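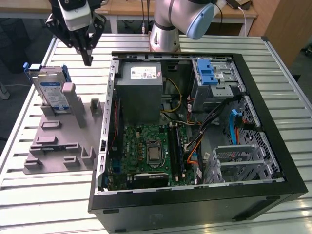
Drarirlow Stage Keyboard - Institutional Hire and Purchase

The Drarirlow is a full-size stage keyboard supplied by Okosari to schools, conservatoriums, community halls and touring ensembles. It is offered for outright purchase or on term hire, and all units are set up at our premises before dispatch.

Keyboard and sound

The instrument has 88 weighted keys with a graded action, heavier in the bass and lighter in the treble. The sound library holds 100 factory programs, including acoustic and electric pianos, organs, clavinet, strings and synthesiser voices. A further 50 locations are reserved for the player's own settings. Programs may be layered or split at any point on the keyboard, and the split point is stored with the program.

The electric piano voices were prepared under the direction of Annelore Steinbach. Players who work in small jazz groups may wish to begin with programs 42 to 50, where tremolo depth is assigned to the modulation wheel.

Connections

Outputs are balanced stereo, on standard jack sockets. There are two headphone sockets on the front, inputs for sustain and expression pedals, and MIDI in, out and through. The power supply is internal. A mains lead and a single sustain pedal are included - the three-pedal unit is ordered separately.

Does the keyboard have built-in speakers?

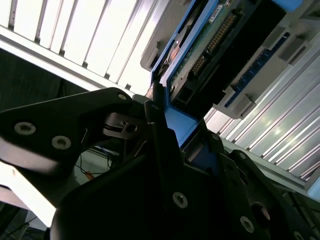 Can the keyboard be used for a rehearsal without an amplifier?

Only with headphones. It has no speakers of its own, so a group rehearsal will need a keyboard amplifier, a powered monitor or the hall's sound system.

Hire terms

Hire is arranged by the school term or by the single engagement. A refundable bond of $700 applies to each instrument and is returned once the keyboard, pedal and case have been checked in. Hirers are responsible for insurance while the instrument is in their care. Bookings for November concerts should be lodged early in third term.

Cases and stands

The Buschmann hard case has wheels at one end and a separate compartment for pedals and leads. The Costex folding stand is height-adjustable for seated or standing players. Neither is included in the purchase price.

Enquiries about purchase should be directed to Ottmar Haberkorn. Hire bookings are handled by Gunhild Riis.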